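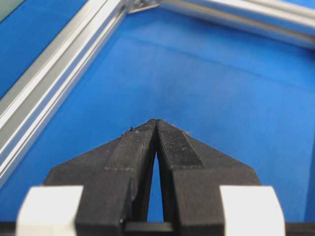

Doigts de pince à patins texturés, au-dessus du plan de travail bleu et de son cadre en profilés d'aluminium.

Atelier partagé Wolari — Fiches pratiques
Entretien et réglage d'une pince à deux doigts

La présente fiche s'adresse aux membres qui construisent ou entretiennent un bras de manipulation, à l'atelier ou à domicile. Elle a été rédigée par Rajeshwari Sundaram et relue par Nkrumah Nartey à la suite des séances de montage du mois de mai. Elle complète la fiche 104, consacrée à l'assemblage des cadres.

Avant toute intervention

Le bras est mis hors tension au moyen de l'interrupteur général, et non par le logiciel de commande. Les doigts sont ensuite écartés à la main, sans forcer sur les engrenages. Si une résistance se fait sentir, il convient de vérifier que le moteur est bien débrayé.

Nettoyage des patins

Les patins texturés retiennent les poussières, les fibres et les fragments de plastique. Un patin encrassé laisse glisser les petites pièces, et l'on est alors tenté d'augmenter l'effort de serrage, au détriment des doigts.

Brosser à sec avec une brosse à dents souple, dans le sens de la longueur puis en travers. Retirer les particules logées près des pointes avec un cure-dent en bois; les pointes métalliques sont à proscrire. Passer enfin un chiffon à peine humide, additionné d'une goutte de liquide vaisselle, et laisser sécher à l'air libre. L'acétone et les diluants ne doivent être employés ni sur les patins ni sur les pièces imprimées.

Un patin dont le relief a disparu au toucher doit être remplacé. Les deux patins se changent ensemble. Les références compatibles avec la pince Telta sont rangées dans le tiroir 89.

Alignement des pointes

Fermer la pince lentement, à vide, jusqu'au contact. Glisser ensuite une bande de papier ordinaire entre les pointes et tirer doucement : la résistance doit être la même sur toute la largeur. Si le papier pivote, l'un des doigts est de travers. Desserrer ses vis de fixation d'un quart de tour, corriger, puis resserrer en alternant d'une vis à l'autre.

Les pièces imprimées supportent mal un couple excessif. On s'arrêtera dès que la vis porte. Toute fissure suivant les lignes de couche impose le remplacement du doigt, même si elle paraît superficielle; le collage n'est admis qu'à titre de dépannage, le temps d'une nouvelle impression.

Revêtement du plan de travail

Un revêtement uni, d'une couleur franche, facilite le repérage des petites pièces. Il doit être tendu avant chaque séance, car un pli suffit à faire basculer un objet léger. Les plis de stockage s'atténuent si le revêtement est roulé sur un tube de carton plutôt que plié. Pour les taches, employer de l'eau tiède et du savon de Marseille, après essai sur un coin.

Cadre en profilés

Les vis d'angle se desserrent sous l'effet des vibrations. Elles sont contrôlées toutes les 5 séances, à la clé, angle par angle. Les rainures se vident au pinceau plat, puis à l'aspirateur muni de son embout fin — jamais à l'air comprimé, qui projette les copeaux vers les moteurs.

Remise en service

Retirer les outils du plan de travail, rétablir l'alimentation et exécuter un cycle d'ouverture et de fermeture à vitesse réduite. Consigner l'intervention dans le cahier Karkau, avec la date et la nature des pièces remplacées.

Les fichiers d'impression des doigts sont disponibles au poste Hyun, dossier 232. Les membres qui modifient un modèle sont priés de l'enregistrer sous un nouveau nom.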